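Unit 4: Faults and Stops in Two-Arm Workcells
Course handout – Laboratory Practice in Automation
Lulitz Technical Institute

Purpose of this unit

Students who complete this unit should be able to tell a protective stop from an emergency stop, write a fault report that another person can use, and decide whether a cell may be restarted. The unit is built on one incident in the teaching laboratory, known in the log as the ramp contact. It caused no injury. It did cause one broken jar, a bent finger pad and the loss of most of a working session, and it was preventable.

Students should read this handout before the laboratory session and bring a printed copy of the restart checklist at the end.

Background to the incident

The exercise in use was the Kidon placement task. Two arms share one table. Each arm has its own controller, and a coordinating program called Song tells each controller when it may enter the shared part of the table. An arm that wants to enter asks for permission, waits for it, moves, and gives permission back when it has left. Only one arm should hold permission for the area around the ramp at any time.

The speed limit for student exercises is 100 millimeters per second inside the shared area and 200 millimeters per second outside it. Both limits are set in the controllers and cannot be changed from the Song screen.

What happened

In the August session, a student team was running the task for the fourth time that afternoon. The left arm had been given permission to approach the front of the ramp. During the approach its controller lost contact with the coordinating program for a short period. The controller was set to continue its last approved motion if contact was lost, and it did so.

The coordinating program, hearing nothing from the left arm, waited 60 seconds and then treated the arm as absent. It canceled the left arm's permission and gave the area to the right arm. The right arm began its reach toward the row of jars. By that time the left arm had finished its approach and was holding its position under the lip of the ramp, where the program no longer expected it to be.

When contact returned, the left controller carried out the next command in its queue, a lift. The gripper struck the underside of the ramp and raised the front edge. One jar slid off the back and broke on the floor. The left arm then reported excess force and made a protective stop. The right arm did not stop. It was brought to rest by a student, who pressed the emergency stop button. 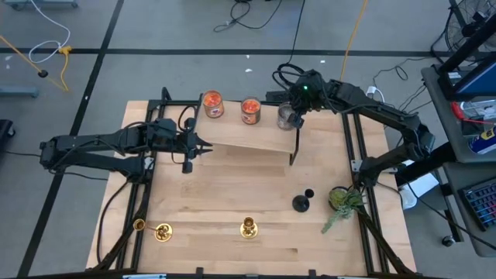

Prepared by the Laboratory Instructor, Automation Section
Lulitz Technical Institute, Department of Applied Machinery

Reading the cell before reading the log

The habit of going directly to the log is a common one, and it should be resisted. The log records what the controllers believed. The table records where things are. In a layout of this kind, with one gripper near the front edge of a raised ramp and the other at the back beside a jar, the clearances matter more than the commands. A small upward motion at the front can disturb everything that stands along the back edge.

Loose objects on the tabletop also need attention. A candlestick lying on its side can roll if the table is bumped, and a plant with trailing leaves takes up more room than its pot. The program holds a position for each object it has been told about. It holds nothing for an object that has been moved since the last survey. Note the position of each object before anyone touches the table.

Cables are to be checked at the same time. Look at the loops near each wrist and at the run from each arm base. The loss of contact in the ramp contact incident was traced to a connector at the left arm base that had not been fully seated. The cable had been moved earlier in the session and no one had entered the change in the log.

An indicator light on an arm shows the state of that arm alone. A green light is never to be taken as proof that the cell is safe to enter.

Analysis

The loose connector started the event, but a loose connector should produce a stop and nothing worse. Three settings allowed it to go further.

First, the left controller was set to continue on loss of contact. This setting is suitable for an arm working alone. In a shared cell the correct setting is a controlled stop, with the queue cleared.

Second, the coordinating program treated silence as absence. An arm that does not answer must be assumed to be where it was last seen, or anywhere it could have reached since. Permission may be canceled, but the area must stay closed until a person has confirmed that it is clear.

Third, the protective stop was local. Excess force on one arm had no effect on the other. The two stop circuits have since been joined through a Skinusora safety relay, so that a protective stop on either arm now stops both.

The instructor's review also found that the team had seen a warning on the Song screen about 4 minutes before the contact and had closed it. The message read "peer delay" and gave no instruction. The wording has been changed. Students should note, however, that an unclear warning is still a warning – the exercise is to be paused and the instructor called.

Protective stop and emergency stop

A protective stop is made by the controller when a limit is passed. The arm holds its position and power may remain on. Motion can resume by command once the fault is cleared, including by a command sent in error.

An emergency stop is made by a person. Motor power is removed and the brakes are applied. The cell cannot move again until the button is released by hand and the reset procedure is completed. No student will be marked down for pressing the emergency stop, whatever the cause is later found to be.

Restart checklist

1. Emergency stop pressed and confirmed on both arms.
2. Position of each arm and each object written down.
3. Broken glass removed by laboratory staff.
4. Connectors at both arm bases checked by hand.
5. Command queues cleared on both controllers.
6. Loss-of-contact setting read back as "controlled stop."
7. Ramp checked for level and firm support.
8. Test motion of each arm in turn, at reduced speed, with the other arm powered off.
9. Checklist signed by the instructor and placed in the cell binder.

Work to be handed in

Write a fault report on the ramp contact, no longer than two pages. Give the order of events, the evidence for each, and the point at which the cell should have stopped. Keep what was observed separate from what was concluded. Reports that give "operator error" as the only cause will be returned for revision.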